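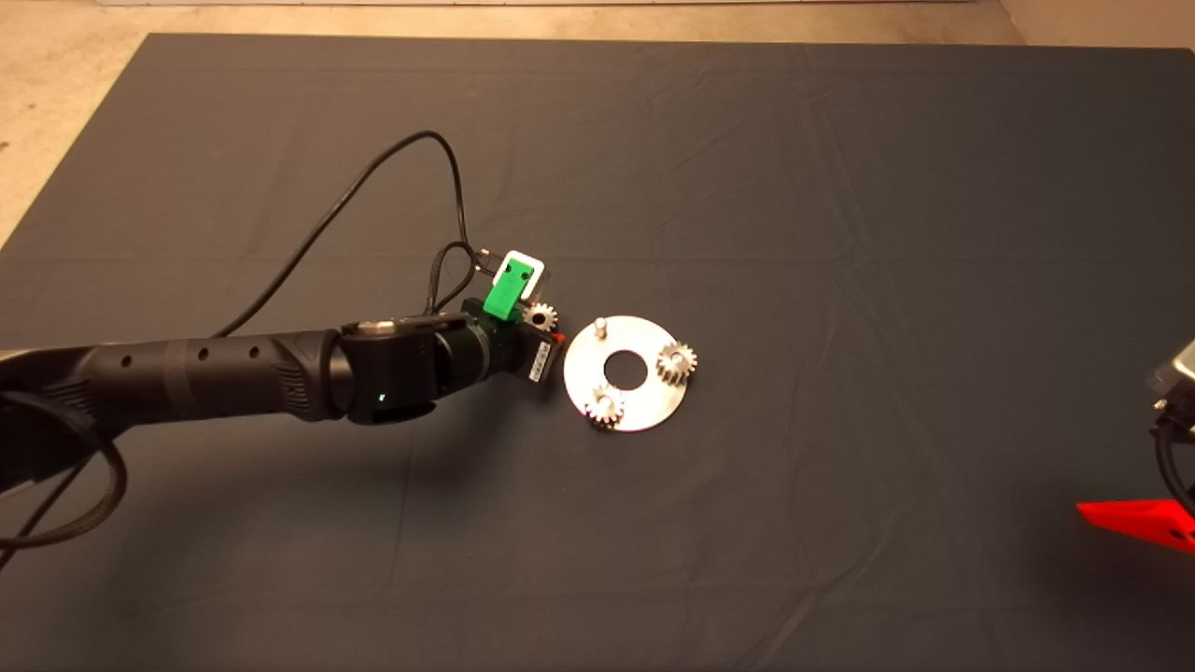 3.2 Parts and Work Surface

The assembly used in this study is the Kinville gear set, a small metal kit made up of one round plate and three loose spur gears. The plate has a large hole through its center and three short upright pegs on the ring around it. A finished assembly has one gear seated on each peg. We chose this set over the larger Banard housing used in our earlier work. It has few parts, they fit on one table, and the order in which the gears go on doesn't matter, so a record can start from any gear.

All layouts were made on a table covered with a dark gray cloth. We first tried the bare tabletop, but gears set down on it tended to slide when their neighbors were touched, and glare from the surface made the tooth edges hard to pick out in the records. The cloth fixed the sliding for the most part. It also gave a dark, matte background against which bright metal stands out. The cloth was not ironed or stretched between layouts. It was pulled flat by hand at the start of each session, and fold lines from storage were left in. A gear resting over a fold can sit at a slight tilt, and we wanted some of that in the data. Layouts where a gear stood on its edge against a wrinkle were reset before recording.

3.3 Gear Geometry and Orientation

The gears are plain spur gears with gently curved flanks and a smooth round bore. There is no hub, keyway, or set screw, and the two faces are treated as the same, so a gear can be placed either side up. Figure 4 shows a gear face up. It has 15 teeth, with rounded gaps between them and a thin bevel around the opening of the bore. The bevel matters more than its size suggests. When the gear is lowered a little off center, the bevel is the first surface to meet the top of the peg, and on a rounded peg top it tends to guide the gear inward. Without it, a small offset would leave the face of the gear resting on the peg.

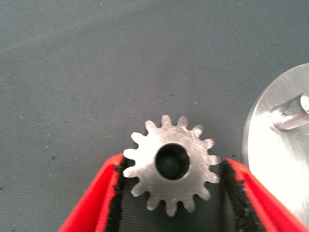

Figure 4. Spur gear seen almost face-on, with 15 teeth and a beveled bore. Part of the plate and one peg are visible at the right.

Because the face of the gear is flat and reflective, its brightness changes a good deal from one side to the other. In Figure 4 the metal between bore and teeth is close to white on the left and darker elsewhere. This is a property of the part and the room light together, and we made no attempt to correct it. The bore is nearly black in the same view, and in practice it was the most reliable feature for finding the center of a gear. Fitting a circle to the tooth tips gave poorer results, mainly where a dark tooth lay over the dark background and its tip was lost.

We did not record the rotation of a gear about its own axis as part of the layout. With a round bore and a round peg there is no wrong angle for seating. Angle would matter if a center gear were added later and the teeth had to mesh, as in the full set described by the Drotton workshop, but that step is outside this paper.

3.4 Starting Layouts

At the start of each layout the plate was placed near the middle of the table with its pegs pointing up. The three gears were then set down one at a time on the cloth around it. Two rules were followed: no gear could touch the plate, and no two gears could touch each other. Within those rules the person setting up was free to choose. Figure 5 gives a view of a layout with the pegs bare and the gears lying apart. 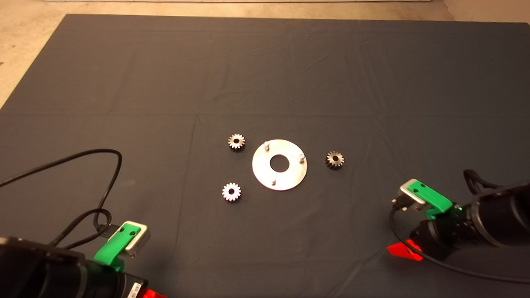
Figure 5. Plate with three upright pegs on the cloth, none carrying a gear, and three spur gears placed separately around it.

The plate was not fastened down. Its angle on the table was allowed to change between layouts, which moves all three pegs at once. We number the pegs clockwise from the one nearest the upper left as seen from the working side of the table — a convention that is easy to apply but gives a different physical peg the first number when the plate has been turned. Readers who want to track single pegs across layouts should use the scratch marks listed in the supplement instead.

Layouts were prepared by Aaliyah McIntyre and one assistant over 22 sessions in April. A session held up to 29 layouts, depending on how many had to be reset. After removing layouts that broke one of the two rules, 738 remained for analysis. Most of those removed had a gear touching the rim of the plate, which is hard to judge by eye when the two bright surfaces lie side by side. The rest were removed for a gear lying partly over the edge of the cloth.

Earlier work with the Ramasamy tray placed each gear in a marked pocket, so that the starting positions were fixed in advance. Our layouts are less regular, and some areas of the cloth were used more than others. The strip closest to the working side of the table is the most crowded, and the far corners were used the least. We return to this imbalance in Section 4, where results are reported separately for near and far gears.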